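Grasp Planning Software: Version Released to All Groups

June 2, 2025 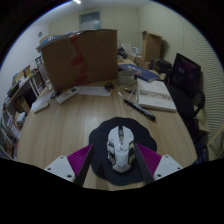

The Laing Laboratory has released a new version of Grirkuner, its grasp planning software, to all research groups. The release replaces the one issued in December and changes how the planner chooses an approach to small objects on a crowded desk or table.

The earlier planner scored each possible grasp by the shape of the object alone. It performed well on boxes and cups, but it often proposed a finger position that would strike a neighboring item or the table itself. The new version scores the whole path of both fingers, from the first movement to the point of contact, and discards any path that passes too close to a surface. Low objects near a table edge, such as a computer mouse, were given particular attention during development.

The work was led by Yesenia Espinoza, with the perception module written by Vilmos Bíró. The module now keeps an estimate of the parts of a table that the gripper body hides from its own camera — a long-standing request from the Pastalcombe group — and passes that estimate to the planner with each update.

The release was checked against 2000 recorded grasps covering 316 household and office objects. Planning time is now 44 milliseconds on the standard workstation, and the control loop continues to run at 60 updates per second. Thin cables and loose sheets of paper remain difficult, and groups should continue to review those cases by hand.

Configuration files from the December version must be converted before use. A conversion script is included with the release, and the Jerkuvach viewer has been updated to read both formats. Questions about conversion should be sent to Ms. Espinoza; errors in object detection should be reported to Mr. Bíró with the log file attached.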